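Cloth keeps sliding off the top of a wooden cabinet

Posted by Annick Mallet, 30/09/2025

I have a low reddish-brown cabinet from Huet and I keep a thin cloth on top to save the finish. It hangs over the front edge a little. Every time someone walks past, it slips and ends up on the floor. I don't want to use tape or tacks. What do other people do?

gesico108
Double-sided tape. Works fine.

Hondinico
She said no tape. Get a piece of the rubber mesh they sell for drawers and cut it smaller than the cloth on all sides - I go in 4 inches at the front so it doesn't show. Wipe the top first, dust makes it slide. Mine has been on since December and I only take it off to wash the cloth. Check under it now and then, cheap mesh can mark varnish.

Also look at how much hangs over. If the front is longer than the back, it will pull itself off. Sit down in front and set the edge from there, it's easier to see if it's straight.

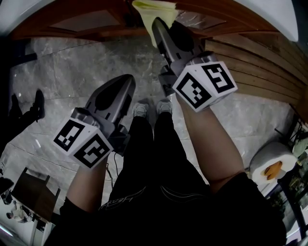 Cloth over the cabinet edge, seen from sitting height.

Zekar
Or a heavier cloth. Thin ones never stay put.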